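11 October 2023

Back from Davumstead and still buzzing! Two days of walking the old salt road, and I'd set off again tomorrow if my heels allowed it. The climb out of Clanmont is 176 metres, every one of them in mud, and then the whole estuary opens up and you forget your legs completely. I shouted out loud at the top — a sheep gave me a look.

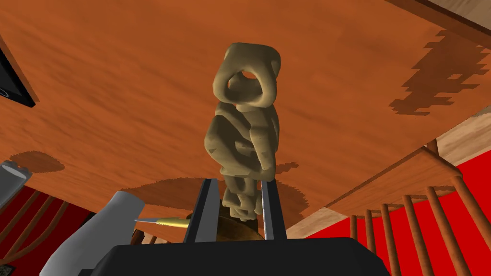

How long does the walk to Davumstead take? Two days at an easy pace, with a night at Clanmont and a proper lunch on each.

I did 20 miles in all, with a long stop at the salt pans, where the tide was right out and the curlews were making that lovely bubbling noise. I'd last been in August, when it was all sea lavender and ice cream queues. October is better. The creeks go the colour of strong tea and the light is low all afternoon, and I had the sea wall to myself as far as the sluice.

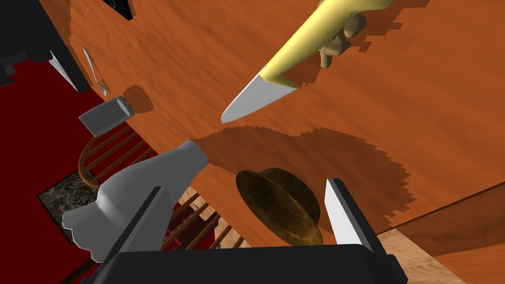 Knife over the tabletop, with its shadow.

Supper was leek soup and far too much bread. My boots are stuffed with newspaper by the back door and my map has split along the fold again, right through the ferry crossing. Next time I want to go the other way round — start at the sea and finish on the hill. Must ring about the early bus.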